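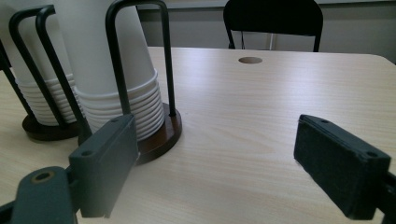
Free coffee is back on Magbanua Street, and I am very happy to be the one telling you so.

The Starnisel reading room reopened its drinks corner this month after a long spring of nothing but the water fountain by the restrooms. If you were a regular before, you'll remember the old setup, a plastic sleeve of cups lying on its side and rolling onto the floor every time somebody leaned on the counter. I picked those cups up more times than I'd like to say. I also drank out of a few of them afterward, so draw your own conclusions.

The new arrangement is a lot nicer. The paper cups now stand upside down in a pair of dispensers, dark brown bases with black wire frames, and they have a light wood-grain table to live on. You lift a cup off and you're done. I know a cup holder isn't front-page stuff, but I've been writing this neighborhood column long enough to know what people stop me on the sidewalk about, and it's this kind of thing (also parking).

Milagros Malabanan runs the reading room and picked everything out herself. She told me the dispensers came from Morkix, the restaurant supply place out past the car wash, and that she drove back twice because the first ones she bought were meant for a narrower cup.

"I had them in the trunk for a week," she said. "I kept hoping the cups would shrink."

The money came out of the spring book sale, which brought in $464, mostly from cookbooks and one very heavy set of encyclopedias that went to a man who said he wanted them for his stairs. I didn't follow up on that and I'm sorry now. Malabanan says there's enough left over to keep the place in coffee through the end of summer if people go easy on the sugar packets.

Coffee will be out from 10 in the morning until 6 in the evening whenever the reading room is open. It's Flaren medium roast, plus a decaf that I haven't tried and probably won't. Tea drinkers get hot water and whatever is in the tin. There's no charge, although a donation jar is supposed to turn up by June, and Malabanan did mention it to me three times, so let's say I've passed the message along.

A couple of house rules, since I was asked to print them. Drinks are fine at the tables and in the armchairs but not at the computers or anywhere near the local history shelves. Kids under 14 need a grown-up with them to use the hot water. And if you finish the pot, please tell whoever is at the desk — don't just put it back and walk away. She looked straight at me when she said that one.

I went in on opening morning and stayed for two cups and most of a mystery novel. The place was busier than I've seen it since the holidays, and I heard at least one argument over whether the decaf should get the bigger pot. It should not.

Anyone who'd like to donate tea, sugar or paper cups can drop them at the front desk. Ask about the cup size before you buy, though. Milagros has it written on a sticky note.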